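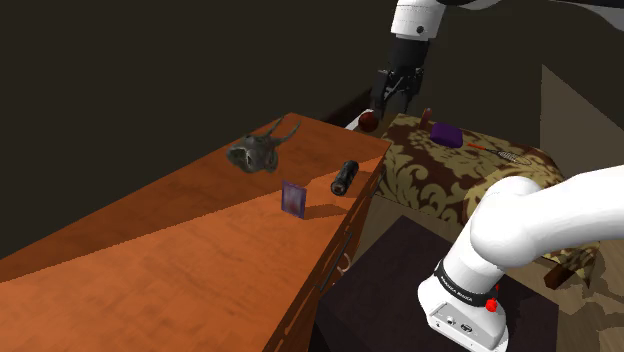 April, by the Willov lab purchasing desk

How much should we budget for a first arm cell? Our own came to 2896 for everything except the arm — mount, gripper fingers, cabling, safety switch and a stack of household props. Get the arm quoted separately, and start in simulation while you wait, as we did! A rendered cabinet with a skull, a flashlight and a purple card on top costs nothing to rearrange, and a parallel gripper hovering by a little red ball will teach you plenty about reach before you buy a single table.

Do we need a special workstation?
Probably a better one than you have. We put 870 into a graphics card and I'd do it again tomorrow. Rendering was painfully slow on the old machine, and now we can try a new furniture layout over lunch (we do this far too often).

Which supplier did you use for the mount?
Bezerra for the plate, Dosta for the bolts and the cable guides. Jilik quoted us too and was very patient with our drawings, but couldn't match the hole pattern.

How long does delivery take?
Ours took 14 weeks for the mount. Order it first, even if you haven't settled on a room.

Should we buy spare fingers?
Yes, please do! Set aside 200 for a second pair. You will want to try different pad shapes, and swapping is much more fun than waiting.

Can we reuse an old table?
Maybe. Lean on one corner hard. If it rocks, keep it for the laptop and buy a heavier one for the arm.

Does the budget cover training?
Ours didn't. We added a line for it the following year.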